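Home | About | Openings | Events | Contact

CALL FOR PARTICIPANTS: Office Organization and Notice Board Study

Posted July 27, 2025

Share (7) | Comments (2)

The Stoyanova Center invites adults from the surrounding community to take part in a study of how people arrange shared information in small offices. The study is directed by Wulan Wattimena, with Masanobu Arai responsible for sessions and scheduling. It forms part of the Center's continuing work on everyday office tasks.

Participants will complete a series of short activities at a worktable. These include sorting handwritten notes, attaching them to a cork board, removing notes that are out of date, and returning unused supplies to their containers. A brief written questionnaire follows each session. No office experience is required, and participants are not graded on neatness or speed.
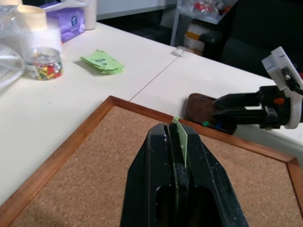 Participants work with ordinary stationery, and all materials are supplied by the Center. The standard set consists of a framed cork board, paper slips and push pins. The board is laid flat on a white table for the pinning tasks, with the light green slips stacked nearby and the pins kept in a clear jar with a silver-colored lid. Participants may choose pins of any color unless the task sheet states otherwise. Notes must be pinned within the wooden frame and should remain readable after pinning.

Eligibility

Applicants must be 18 years of age or older and able to read short handwritten notes in English. Applicants who wear glasses for reading should bring them. Persons currently employed by the Center, and members of their households, are not eligible.

Time and Payment

Each participant attends 2 sessions of 92 minutes, including a rest period. Sessions are held in Room 7 of the Plostov Building, which has step-free access from the main entrance. Payment is made at the end of the second session. Participants may withdraw at any time and will be paid for any session already completed.

Privacy

Questionnaires are stored under a participant number. Names and contact details are kept separately and are not included in any report.

How to Apply

Applications may be made in person at the front desk or by telephone at extension 3142. Please state your name, a daytime telephone number and any seating or access needs. Applicants will be contacted by Anahera Tipoki to arrange a first session. Those who took part in the April sessions may apply again.

Previous | Next | Back to Openings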